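Sorting night, and the great grey question

Our September meeting was given over to the Undusitz collection, bought unseen by the club from a house clearance and delivered in more carrier bags than anyone had been warned about. The seller had promised "mostly space sets, nearly complete". Nearly is a generous word. We have the hull of a freighter, most of a moon base and the legs of something that may once have walked.

Roxana Ilie took charge of the grey parts, which is to say she took charge of nearly everything. Long-standing members will know that there are two greys, the old one and the newer bluish one, and that mixing them in a display model is regarded in this club much as other people regard putting the milk in first. Roxana had them divided by half past eight. By nine someone had tipped the trays back together to make room for the biscuits, and we began again in a more thoughtful mood.

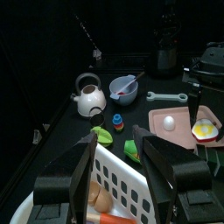
Then there is the matter of what doesn't belong. Any second-hand lot brings its share of strangers, and members are reminded that anything not made of studs and tubes goes in the strangers' basket and stays there until the swap table. A plain white plastic laundry basket with holes in the sides does the job very well, and a toy carrot and a tan egg in two halves are just the sort of thing it is for. Please don't try to build them in. We all remember the Drivari diorama, and the judges certainly do.

The instructions are a sadder story. Of the 103 booklets listed in the sale, 79 have been found, and several of those have been coloured in by a previous owner with firm opinions about what shade a cockpit should be. If you have a spare copy of anything from the early moon base range, even one without its cover, please bring it along. Photocopies are fine. Photographs of photocopies, as we learned last winter, are less so.

On to the big build. The Steinarsdóttir freighter, named after the member who drew it and who has since moved away and left us to it, is still on course for the October show. It needs another 600 plates in old grey before the upper hull can be closed, and the landing gear currently holds the weight of the ship provided that the ship is not put on it. Suggestions are welcome. Suggestions involving glue should be made outside, in the car park.

Rolonano, who supplied our display cases last year, have agreed to lend us 2 of the tall ones for the show. They would like them back without the stickers this time.

Duplicates from the Undusitz bags will be offered to members before they go on the swap table. Minifigures are limited to one helmet per head, and capes must be asked for separately. Bring your own tubs, with lids, and label them on the side as well as the top.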